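Tuesday, sitting practice notes, Temville room

Dated entry for the shared notebook. Add yours underneath if you sat this week.

Started at 6 with the breath count, one to ten and back to one. Lost count early and often. Most of the wandering was planning: the Mudby day retreat, who brings the urn, whether we have enough mats. Labelled it "planning" and went back to one. By the end of the first sit the label was coming up before I had got far into the thought, so I'll keep using it.
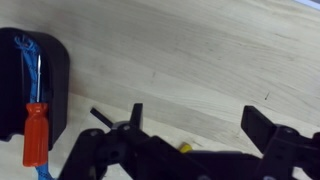
Second sit was open awareness with no count. Harder. I got sleepy in the middle and opened my eyes to a low gaze, then straightened up. Traffic noise was fine when I left it as sound and a nuisance when I started guessing what kind of truck it was. Left knee sore, same spot as last week. Might try the bench.

Running total is 107 sits since I began the log. I don't think the number means much, but the log does get me onto the cushion on flat days.

Reading for the week was the chapter on effort. I disagree with the bit about dropping all technique at the start. I tried that in December and spent up to 80 minutes a day daydreaming. Happy to be argued with at Mudby.

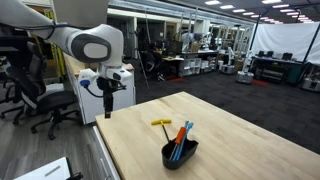

For next week

Breath count both sits, no switching.
Bench instead of cushion, write down how the knee goes.
Ten minutes of slow walking between sits, out the back if it's not raining.
Bring the bell home from Mudby.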